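3.2 Labeling and error in shared workrooms

The second part of the study looked at how people find and read labels on small equipment kept in shared workrooms. Earlier work at the Boyer site suggested that users seldom consult a printed manual once a machine has been set out on a table. They rely on what is printed on the machine itself, and on what they remember from the last time they used it.

We recruited 29 adults through the Surwood community workshops. None had used the test equipment before. Each person completed 9 short tasks over 3 visits, the last of them in November. Sessions were held in two rooms, Lirnum and Pendatent, which differ in lighting and in the height of the tables. In total, 1030 label readings were logged. A reading was logged each time a participant spoke a label aloud or pointed to it before acting.

Two patterns stood out. First, participants read labels more slowly when the text did not face them. Many leaned or walked to the other side of the table before they spoke – a habit that continued into the final visit. Second, participants who could not read the language of a label often used color as a stand-in for its meaning. Green was taken to mean "start" or "ready," and red to mean "stop," even when the task sheet gave no support for either reading. Figure 4 gives an instance of the kind of panel at issue, in which round green and red elements sit close together on a yellow plate.

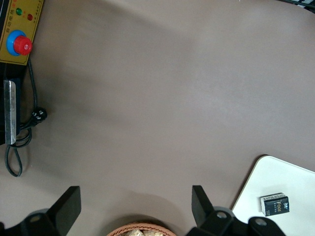
Figure 4. Control panel with Chinese lettering, seen from above at the left of a tabletop.

Errors based on color were more common in Lirnum than in Pendatent. The difference remained after the order of the tasks was taken into account. Table height did not have a clear effect, and we return to the question of lighting in Section 4.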